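Striped Quilts and Where Their Patterns Come From
Final report, Textiles in Everyday Life
Angus Treloar
March 29, 2021

Why I picked this

My grandmother had a cedar chest at the foot of her bed, and when she moved to a smaller place my mother and I got to empty it. There were five quilts inside. Two of them were pieced by hand and three were what my mother calls "store quilts," meaning someone printed a pattern on a big sheet of cloth and stitched a filling into it. I had always liked the store quilts better (sorry, Grandma!) and I felt a little guilty about that. When this class asked us to pick one household textile and follow it wherever it went, I knew right away which one I wanted.

My question was pretty simple. How do people who design printed bed covers decide what goes on them, and how much of that comes from older pieced quilts? I thought I could answer it in a week. It took me all of October just to learn the words.

Some words I had to learn

A quilt is three layers: a top, a filling called batting, and a back. The stitching that goes through all three is the quilting. Everything else is decoration of the top, and there are a lot of ways to do it. Piecing means sewing small bits of cloth together edge to edge. Appliqué means laying one cloth shape on top of another and sewing it down. A printed top that is quilted in one piece is usually called wholecloth, although some quilters I talked to only use that word for plain fabric and got quite firm about it.

A "cheater cloth" is fabric printed to look as if it had been pieced. I love this name. Cheater cloth is much older than I expected, and people were already buying it when piecing was something nearly every household did. So the store quilt has been sitting next to the handmade one for a very long time.

The repeat is the distance before a printed design starts over. If you look at a bed cover and find the same leaf in the same position farther along, you have found the repeat. Once you know how to look for it you can't stop. I have now found the repeat in our shower curtain, my dentist's waiting room carpet and the seats on the bus.

How I did the work

I split the project into three parts. The first was reading, mostly pattern booklets and old catalogs that the town library keeps in the local history room. The second was looking at cloth in person. The Corkilside textile room let me come in on two afternoons and handle samples from their drawers, with gloves on. They own 2,267 cataloged pieces, and most are smaller than a sheet of paper. The third part was asking people about the covers they have at home and why they chose them.

For that last part I made a short form and left copies at Uvar, the fabric shop where I work after school. I printed 200 and I was sure I would be throwing most of them away. People filled them in while waiting for their fabric to be cut, and several wrote all the way up the margins. One woman stapled a swatch to hers.

I also wrote to Hirance, a small print studio that makes designs for bedding companies. A designer there, Ms. Assefa, answered every single one of my questions and sent me two pages of notes on color that I have read so often they are coming apart at the fold.

Stripes first

I meant to cover all kinds of patterns, and then I got stuck on stripes and never left. Pieced quilts have a whole family of them. The plainest is the bars quilt, which is long strips sewn side by side from head to foot. Strippy quilts work the same way, often with two colors taking turns. These are fast to make and they use up long pieces of cloth, and the quilting shows up beautifully on them.

Diagonal stripes are a different story. Woven cloth is made of threads running straight up and straight across, and it is strong in both of those directions. Cut it at a slant and you get what is called a bias edge, and a bias edge stretches. If you cut long strips on the bias and sew them together you can end up with a top that has grown several inches on one side. I tried this at home with an old sheet. My sample was supposed to be a square, and it came out shaped like a kite.

Quilters got around the problem in clever ways. One is to build the slant out of small squares or triangles, so that the long diagonal line is made of many short steps. Another is to cut the strips straight, sew them together, and then trim the whole thing at an angle and bind it fast before it can wander.

A printer has none of this trouble. The stripes can run any way the designer likes, and the cloth under them still runs straight. Ms. Assefa told me that diagonals are popular for bed covers because a bed is a big flat rectangle in a room full of other rectangles, and a slant wakes it up. She also said a diagonal is kinder to people who make their beds in a hurry. A straight stripe shows right away when the cover has been pulled on crooked. I asked my brother to test this and he reported that his bed looks bad with either one.
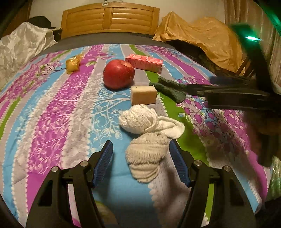 Filling the stripes

Once you have a wide stripe you have to decide whether to leave it plain. Plain bands look crisp, but on something the size of a bed they can feel a bit like a flag. Filling each band with a small figure softens it. Leaves, vines and branching trees come up again and again in the samples I handled, and I think there is a practical reason along with the pretty one. A branch can bend. If the designer has a narrow space left over, another twig goes into it and the eye accepts it, which you can't say for a teapot or a horse.

Borders between the bands matter too. Pieced quilts had sashing, narrow strips that separated one block from the next. Printed covers often keep something like it: a thin line, a row of dots, or a scalloped edge that reminds people of lace or trim. Ms. Assefa calls these "resting places." Two strong colors placed right up against each other can seem to buzz along the line where they meet, and a little strip of white calms them down. I tested this with colored paper and it works so well that I made my whole family come look.

Scallops were my favorite discovery. On a handmade quilt, a scalloped edge is a real test of patience, since every dip has to be bound with bias tape and turned without a pucker. In print it costs the same as a straight line. A fancy thing became an ordinary thing, and people went right on liking it.

What people told me

The forms were the best part of the project. I had guessed that people would say they chose a cover by its pattern. Color came up far more often. People wrote about matching curtains, about hating beige, about a particular green from a house they used to live in. The next most common subject was washing. Nearly everybody with children or a dog had something to say about washing.

Pattern turned up mostly when people wrote about covers they had kept a long time. Someone wrote, "I used to follow the vines with my finger until I fell asleep." Another person remembered sorting the stripes on her bed into "good" and "bad" ones, and only putting her stuffed animals on the good ones. I did something very much like this with the store quilt in my grandmother's spare room, so I wrote GOOD and BAD in the margin of that form and drew a heart.

Very few people could say where the design on their cover came from or who drew it. I think that is a little sad. A pieced quilt often has a name attached to it, even if it's only "Aunt somebody." The person who drew the branches on a printed cover worked hard too, and may have drawn them over and over before the repeat joined up neatly.

Trying it myself

My own piece is a crib-size cover with a slanted stripe. I carved two blocks from soft rubber, a leaf and a twig, and printed them with fabric ink onto bleached cotton. I drew the bands first in pencil and masked them with tape.

Things that went wrong: the tape let ink creep under it on the first try, and I cut the twig block facing the wrong way and had to redo it. I also ran out of blue with one band to go. The new jar was a slightly different blue, and you can tell if you stand by the window. The quilting is plain lines following the stripes, done on the shop's machine after closing.

Things that went right: the repeat meets! I checked it with a ruler and then I checked it again. The small white gap I left between bands does just what the notes said it would.

What I would still like to know

I only looked at covers made or sold close to where I live, and printed stripes with leaves and trees on them have a long history in many countries that I barely touched. I would like to learn about block printing from people who do it for a living, and about how mills first moved from carved blocks to rollers. I also want to go back to the drawers and look at the backs of things. Most of my notes are about fronts, and on my last afternoon I turned over a faded sample and found a completely different print on the other side, a tiny yellow check. I had to leave before I could find out whether the two had been sewn together on purpose.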